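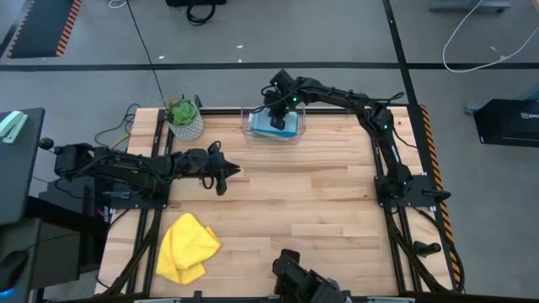
Tuesday, 10.40. Table with the clear bin at the back, yellow cloth still not folded.

Notebook, cloths and bin, Urkedham room

Continued from the last page. I wanted to finish the folding question this week, so I write down what I have and what I still miss.

The blue and teal pieces are all folded the same way now: in half along the long side, then in half again, then in three. Before, I made the last fold in half also, and the stack became too wide and pressed on the walls of the bin. With three it goes in without pushing. Please do not change this again without writing it here, I lost one morning because the stack was folded in two different ways and I did not see it until I took everything out.

The white edge should be on the outside of the fold, if possible. When it is inside, I cannot find where one piece ends and the next begins, and I take two together. This happened to me on Monday evening also by hand, so it is a real problem of the stack.

Yellow cloth. It is the one from the Lunaditz packet, a bit softer than the others. I leave it crumpled at the front left on purpose, because the start of the task is "cloth thrown down, then folded, then put away". I tried three ways to throw it:

- dropped from the hand at shoulder height: falls too flat
- pushed together with both hands: too tight, it is like a ball
- held in the middle and let down slowly: makes a peak and one or two corners come out. This one I keep.

I measured the yellow cloth again after the wash. It is 55 cm on the long side. In the old list it stands as 58, so either it has become smaller or the first person measured with the cloth pulled. I corrected the list. The other side I did not measure, I was called away and then forgot. To do.

Weight of the whole folded stack on the kitchen scale: 418 g. The bin is not included. I weighed it 2 times and had the same number, so I believe it.

Plant. The succulent stays at the back left corner. It was moved to the window in the holidays and came back with dust on the leaves, I cleaned it with a small brush. Very little water, please, once in two weeks is enough. The pattern on the pot looks woven, and the dirt stays in it when somebody waters too much and it runs over. Also the pot does not like to stand straight. I put a piece of felt under it last month but it seems the felt is gone.

Table. I oiled the wood in April and it is still good, but near the front right there is a dull place as big as a hand. You feel it more than you see it. I will sand by hand with 80 paper first and then finer, only there, and oil again. It must be done on a Friday so that it can dry over the weekend. No cloths on the table during this time! The oil made a stain on one of the teal ones last time and it never went out.

Washing. The Oralgate powder leaves the cloths stiff, they stay folded nicely but they do not fall in a natural way when you drop them. With the Ladefoged liquid they are softer, and the stack in the bin sinks a little after one night. I prefer the liquid for the yellow one and the powder for the stack. Somebody can disagree, then write it under here.

Still open:
- measure the short side of the yellow cloth
- new felt for the pot
- lid for the bin, I think it is in the cupboard under the sink, I did not look yet
- decide if the stack goes in with the folded side to the front or to the back. I had it to the front today.

16.15. Found the lid. It does not close with the full stack inside, one piece must go out. Which colour I will decide tomorrow.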